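Halyna Boiko
May 23, 2024

1/ Posting our working rules for recording folding tasks with hand-held grippers. We rewrote them this spring after we threw out 60 episodes in one week, nearly all for the same few mistakes.

2/ These are house rules at Rutanden. They aren't a published standard and I'm not claiming they should be. If your group does it differently, I'd like to read your version.

3/ Rule one. Every gripper has a number on its label and the number goes in the log before the first episode. We write all four digits, leading zero included. Someone typed 157 for 0157 last November and the import script made a new device out of it.

4/ Rule two. Grippers are logged as left or right at the start of a session and stay that way until the end. If you swap hands, close the session and open a new one.

5/ Rule three. Work in real rooms and leave them furnished. Pillows, clothes on the bed frame, baskets on the floor, all of it stays. The only thing we add is a flat board under the garment when the surface is a mattress. Soft bedding moves with the cloth and the fold goes bad.

A T-shirt on the board, pinched in the yellow fingers of 0157, with the second gripper held upright across the bed:

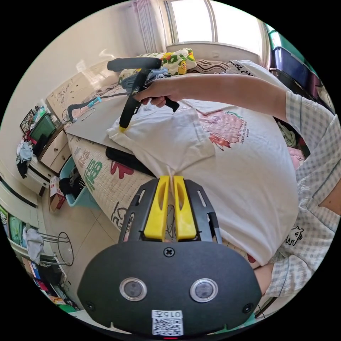
6/ Rule four. Pinch the fabric, not the print, when you have the choice. Thick prints are stiff and the fingers slip. When the graphic covers most of the front, take the hem or a sleeve and note it.

7/ Rule five. No corrections with bare fingers. If the sleeve flips back, fix it with the gripper or end the episode and mark it failed. Failed episodes get kept. We have 1,027 on the Zodudard drive and 300 of them are marked failed, and both kinds get used.

8/ Rule six. Written permission from whoever lives there, every room, before you unpack. Framed pictures and anything with a name on it get checked in review. The resident can ask for a session to be deleted and we do it the same day.

9/ Rule seven. One person records, a different person reviews. Bondarchuk used to do both on the Gosham sessions and asked us to split it.

10/ Still open: how long a session should run before a break. We have it at 60 minutes and two people have told me that's too long for the wrists. Replies welcome.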